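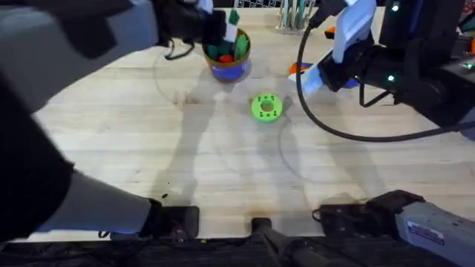
About Lekosach

Lekosach is a small-parts and bench assembly workshop. We sort, kit and put together low-volume products made mainly from molded and printed plastic: housings, rings, ribbed inserts, spacers and the fasteners that hold them together. Typical orders are too small for a production line and too fiddly for a customer's own office.

Background

The workshop was started by Chaltu Dinsa, who had spent 16 years in production planning and wanted to take on the short runs that larger plants decline. Berhanu Gebretsadik joined in the second year and is responsible for the benches, the fixtures and the written work instructions. The name came from a street sign and has no technical meaning.

Our first regular customer was Rieger, for whom we still assemble display hardware. Work for Skuvevance followed. The Trornden line of teaching kits is our own product and takes up most of the schedule from May until the end of summer.

The benches

All assembly is done on plain wooden tabletops. We tried rubber matting and went back to wood: small screws stay visible on it and the surface can be sanded. Marks and stains are left alone until the surface catches a part or a fingernail, at which point the top is refinished.

Parts are held in open containers at the bench. Large pieces go directly on the table — a ring or a plate is quicker to pick up from a flat surface than from the bottom of a bin. Colors are used wherever the customer allows it. A bright green ring against pale wood is found at once; a beige one is not.

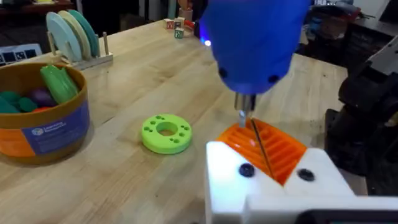

Orange ribbed part at the bench, with a lime green ring on the tabletop.

Method

Each job has an instruction sheet with one operation per line. The sheet states the part, the orientation, the fastener and the driver bit. Screws are started square to the surface and brought down at low speed. Final torque is set per material and recorded on the sheet, together with the initials of the person who released it.

Ribbed parts need some care. Ribs add stiffness without adding much weight, but they leave little flat area to grip or to drive against, so the part is supported on both sides before any tool is brought to it. Our fixtures for this are made in house and kept with the job they belong to.

Incoming parts are checked in samples of 30. If one piece is out of tolerance the sample is repeated, and if the second sample fails the batch is set aside and the customer is contacted before any assembly begins.

Capacity

We have 17 benches and accept orders from 40 finished units upward. Lead time depends on fasteners more often than on plastic. Customers who supply their own screws should include the thread specification with the shipment.

We do not mold, paint or solder. Kitting without assembly is available.

Contact

Quotations are prepared by Chaltu Dinsa. Drawings, samples and questions about fixtures go to Berhanu Gebretsadik. Samples should be labeled with part number and revision — unlabeled parts are held at reception until identified. Deliveries are accepted until 4 p.m.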